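Visit report: Lastum shopfitting showroom, greengrocery section

I went to the Lastum open day in April to look at display furniture for small shops. We are refitting two branches later in the year and the present fruit and vegetable stands are past repair. The showroom is on the first floor of the old Peninine building, reached from the rear car park. Doors opened at 10 am and I was inside until shortly after one.

Registration was at a desk by the lift. Visitors were given a floor plan and a price list, the latter marked as provisional. The list runs to 132 items, of which the greengrocery section takes up 30. Refrigerated cabinets are listed separately and were not part of my visit.

The section is laid out as a shop, with stands stocked with imitation vegetables. I prefer this to empty units. A bare tray says very little about how far produce will slide, how high it can be stacked before it hides the row behind, or how much of the divider remains visible once the bin is full. The imitation goods do not bruise or weigh what the real ones weigh, so load has to be taken from the data sheet.

Most of my time went on the stands in light wood. The top is sloped and divided into open bins, and the lower part is closed by a panel with horizontal black slots. From a distance the slots read as drawer handles. I asked for the panel drawing and was told it would be sent.

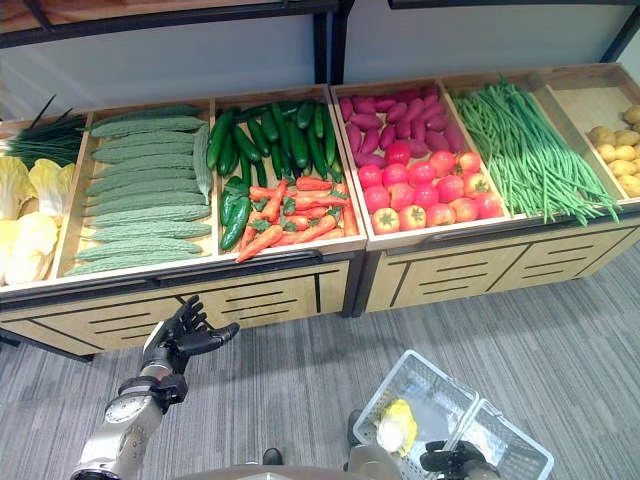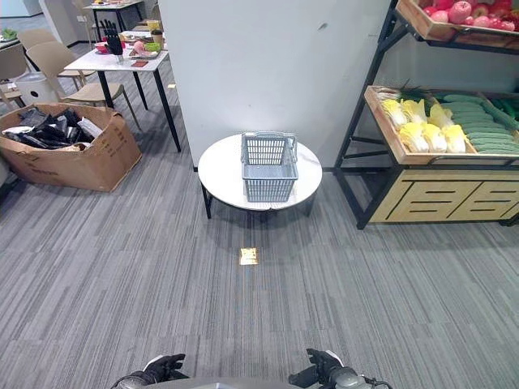 On filling, the bitter melons made the best case for the bins. Laid flat in rows, they keep their order on the slope and every one can be taken without disturbing much else. Carrots are harder. Piled at different angles they look plentiful, but a few creep towards the front lip, and in a busy shop someone would be straightening them all day. Cucumbers and carrots in the same bin is a saving of space I would not copy. I would pay for the extra partition.

Colour had been considered. Purple-red sweet potatoes behind red and orange-red tomatoes can be picked out from well down the aisle. Pale napa cabbage beside dark green cucumber works for the same reason. Spring onions were kept to the rear, and their thin tops are the first thing to get crushed if anything is put over them.

Baskets get less attention in most showrooms than they deserve. The grey-blue plastic one with slotted sides and two folding handles is the pattern I would order. With the handles upright it can be lifted straight off a table, and loose soil falls through the slots. Lastum quotes it in packs of 6, with a lower rate at 100 pieces. A small round table makes a reasonable resting place for a basket, though in our narrower branch it would obstruct prams.

Two matters were left open. The first is levelling. Our floors are uneven tile, the showroom is carpeted, and the stand feet could not be judged there. The second is cleaning. Light wood shows tomato stains, and the finish is described in the price list only as "sealed". I have asked for an offcut to test with our usual detergent.

Sorkance had a counter near the exit with price rails and ticket holders. The clip fits a wooden lip without screws, but I found it stiff to remove. Kaczmarczyk, who make the metal frames, had left leaflets and no staff. The leaflet gives tray angles but no maximum load, so I have written to them for the figure.

Delivery is quoted at six weeks from order, assembled, ground floor only. Our upstairs store room would need the flat-packed version, which carries a small discount and a longer wait. Parking was free. Coffee was available until noon.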